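The peg and the pantry

Every March, when the light comes in low enough to show me the state of the skirting boards, I ask the same question. Where is my robot? I was promised one in primary school, by a teacher who also promised us the metric system would make baking easier. I'm now at an age where I make a noise getting up off the couch, and the dishwasher still wants unloading by hand.

So I went to see Algirdas Jõgi, who runs the manipulation lab at Claneck, a firm that has taken over two units of an industrial estate between a tile wholesaler and a place that reconditions forklift batteries. He met me at the roller door with a biscuit in his mouth and a visitor's form on a clipboard. The form had 12 questions, one of which asked whether I had a pacemaker and another whether I was wearing a scarf.

I told him I'd come to find out when a machine would be able to put away my groceries. He finished the biscuit.

"We do pegs," he said.
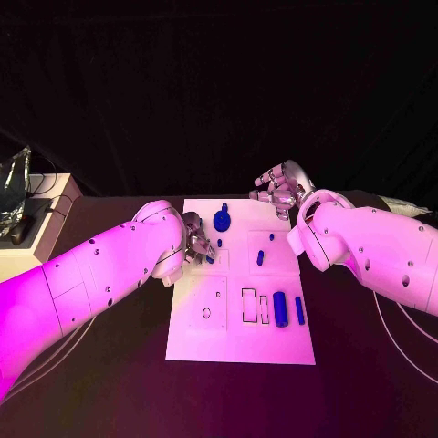

Pegs, I should explain, are the scales and arpeggios of the robot business. Picking up a small thing and putting it somewhere it fits is what most chores are made of, once you strip out the swearing. A cutlery drawer is a peg problem. So is a lid on a jar, a plug in a socket, a key in a door at midnight. Jõgi's view is that anyone selling a robot butler should first be made to show what it does with something the size of a lolly.

It's hard to convey how slow this can be. I have watched cricket in the rain. I have stood in line at the motor registry behind a man disputing the concept of a licence. Neither quite prepared me for the peg. A two-year-old would have had the lot in place by then, or up a nostril, and either way you'd have a result.

The difficulty, Jõgi says, is that fingers lie. The camera sees a peg perfectly well until the hand arrives, at which point the hand is in the way and the machine has to go by feel, and feel is what it's worst at. You and I roll a coin around in a pocket and know which one it is. We have had years of practice and skin.

His team logged 341 attempts at one set of parts over the winter. I asked how many had worked and he said it depended what I meant by worked, in the voice my accountant uses. Some went in clean. Some went in after a good deal of nudging, and whether nudging counts is a matter on which the lab is divided, with the younger staff in favour.

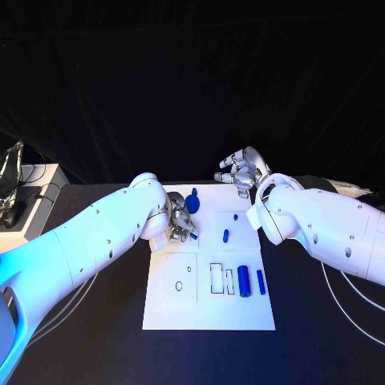

Small parts, big arms: the silver fingers of the left hand curl around a blue peg while the right hand stays raised over the board.

For a second opinion I rang Octavio Urrego, who buys equipment for Brekasov, a maker of tap fittings and garden hose connectors. If anyone wants a pair of mechanical hands it's Octavio. He has a bench of people fitting washers all day and he can't keep them, and he doesn't blame them.

He has already bought robots, as it happens. They're the old sort, bolted down behind yellow mesh, and they're marvellous provided every part turns up in the same spot facing the same way. "Tip a bucket of mixed fittings in front of one and it's a hat stand," he said. He trialled a two-handed system called Ruda last year. It ran for 4 weeks and he was fond of it. Then the supplier changed the colour of the washers.

This is the bit the brochures skip over. A shop floor is at least trying to be tidy. My kitchen isn't trying at all. The third drawer down contains a potato masher that has to be laid on its side before anything will open, and I'd be embarrassed to explain that to a guest, let alone to software.

Urrego reckons the factories will get useful hands first, for dull jobs in good light, and homes will wait a long while after. Jõgi more or less agrees, though he thinks laundry may come sooner than people expect — a towel forgives you, he says, and a wineglass doesn't. The appliance people at Avotiņš are said to be keen on towels as well. I'd settle for towels.

I asked him, on the way out, whether he had anything automated at home. He has a robot vacuum. It gets stuck under the same armchair every Friday and he lies on the floor and pulls it out by the bumper.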